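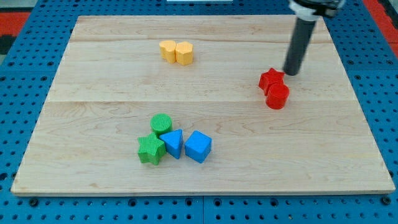
Shape blocks on a wooden board, yellow hearts near the top.

About Us | Who We Are

Talcombe Playgroup is a parent-run nursery on the north side of Wurbridge. We take children from two and a half until they start school, and we are open in term time from 8.45 to 3.15.

The group began in the back room of the Boateng hall with 5 families and one paid leader, Augustina Kpodo, who still runs the morning session. We moved to our own building on Ditarero Road when the hall was sold. It has two rooms, a kitchen and a garden with a covered area for rainy days.

There are 103 children on the register this year. Fuseini Arthur leads the older room and Seidu Ackah looks after the settling-in sessions. İlker Kurtuluş does the cooking — lunch is included in the full-day fee, and we can manage most allergies if you tell us before your child starts.

Funded hours are accepted. Places for the autumn are full, but there is a waiting list for October. Please ring the office to arrange a visit, as we can't show people round during lunch.

Last updated July 21, 2021

Print this page | E-mail this page

Comments

M. Acheampong: Do you still do the early drop-off? The old leaflet says 8.

Talcombe office: Yes, on request. There is a small extra charge.

Jo P: Both of mine went here. My youngest still asks for the lentil soup.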